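Über uns

Gebru ist eine kleine Werkstatt für Lernmaterial und Sortierkästen. Wir arbeiten zu viert in einem ehemaligen Lagerhaus in Tultarton, zwei von uns in der Fertigung, zwei in Büro und Versand. Gegründet wurde der Betrieb von Ibsa Kumsa, der vorher als Blechner gearbeitet hat und die Werkstatt bis heute leitet.

Angefangen haben wir mit der Reparatur von Materialkästen für Schulen und Lehrwerkstätten. Viele dieser Kästen waren seit Jahren im Gebrauch, der Inhalt war unvollständig, und Ersatz gab es nur im ganzen Satz. Wir haben einzelne Teile nachgefertigt und die Behälter wieder hergerichtet. Daraus ist unser heutiges Angebot entstanden: Klötze, Leisten und Platten in festen Farben, dazu Behälter aus Blech mit einem oder mehreren Fächern.

Unsere Reihe Ullia ist für das Sortieren und Zählen im Unterricht gedacht. Die Teile werden nach Farbe und Form ausgegeben und nach der Stunde wieder eingeräumt. Die Reihe Citico richtet sich an Lehrwerkstätten und Betriebe, die Kleinteile am Arbeitsplatz griffbereit halten wollen. Beide Reihen lassen sich kombinieren, und alle Teile sind einzeln nachbestellbar.

Bei den Behältern bleiben wir bei grauem Blech. Es ist schwerer als Kunststoff, steht dafür ruhig auf dem Tisch und lässt sich nacharbeiten. Zweigeteilte Kästen haben bei uns ein schmales hinteres und ein breites vorderes Fach. Vorne liegt das Material, mit dem gerade gearbeitet wird, zum Beispiel rotbraune und dunkelgrüne Klötze, hinten ist Platz für das, was schon aussortiert ist. Die Trennwand ist schräg gestellt.

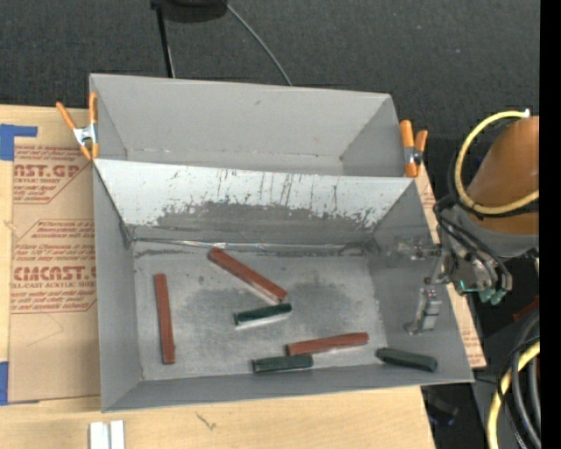
Kratzer und matte Stellen am Blech gehören zum Gebrauch und sind kein Grund, einen Kasten zu ersetzen. Wir nehmen gebrauchte Behälter zur Durchsicht an, prüfen Nähte und Kanten und sagen vorher, was die Arbeit kostet. Wenn sich eine Reparatur nicht lohnt, schicken wir den Kasten auf Wunsch unverändert zurück – die Durchsicht selbst berechnen wir nicht.

Im Katalog stehen zurzeit 488 Artikel. Ein großer Teil davon sind Einzelteile, die wir für ältere Sätze weiterführen. Wer eine Artikelnummer nicht mehr findet, kann uns Maße und Farbe nennen oder ein Muster schicken. Sonderfarben fertigen wir ab 6 Stück, Sondermaße bei Behältern auch einzeln. Die Lieferzeit für Sonderanfertigungen nennen wir mit dem Angebot.

Der neue Katalog erscheint im April. Schulen, die bereits bei uns bestellt haben, erhalten ihn ohne Anforderung per Post. Alle anderen können ihn über das Kontaktformular anfordern.

Ein Besuch in der Werkstatt ist nach Anmeldung möglich. Im Vorraum stehen Kästen aus beiden Reihen zum Ausprobieren, und Bestellungen können dort auch abgeholt werden. Parkplätze gibt es im Hof, die Einfahrt liegt auf der Rückseite des Gebäudes.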